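Opening and closing a lake cottage kitchen

Most of the trouble in a cottage kitchen starts with what was left in it over winter. Our place is on the water side of Porthorpe, reached by a gravel road that isn't plowed, so whatever we leave at Thanksgiving stays there until April.

Clear the cupboards before you shut the water off. Flour, rice, pet food and birdseed all go home. Mice will chew through a bag overnight and plastic tubs only slow them down. Canned goods burst when they freeze, so box them up too. Salt, sugar and tea can stay if they're in glass jars with metal lids.

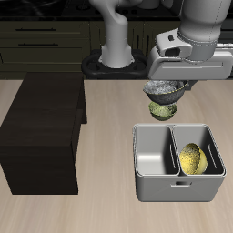 Shut off the pump, open every tap and drain the hot water tank from the bottom valve. Ours holds 40 gallons and takes most of a morning through a garden hose. Pour plumbing antifreeze into the sink trap, the shower drain and the toilet. The kitchen sink has two drains on one trap, and you only need to fill it from one side.

Leave the fridge unplugged with the door propped open. A rolled towel works. Wipe the door seal with vinegar and water first or it will be black by spring.
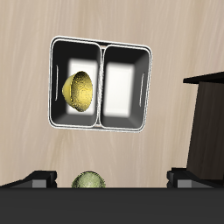 Page last changed: April

In spring, check the foot valve and intake line before you prime the pump. Close all the taps, fill the pump housing, then switch it on and let the pressure build. Walk around with a flashlight and look under each sink. A split elbow usually shows up in the first few minutes.

Run the cold water until it's clear. Ours comes straight from the lake, so we change both filter cartridges and the UV bulb at opening. The hardware store in Gostell carries the cartridges, but call ahead for the bulb. 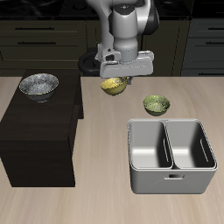

Wash every dish and pot before using it, even the ones that look clean. If you find droppings, open the windows, put on gloves and wet everything down with bleach solution before wiping. Don't sweep or vacuum.

The transfer station on Marchuk Road closes at noon on Sunday, so get the garbage out early.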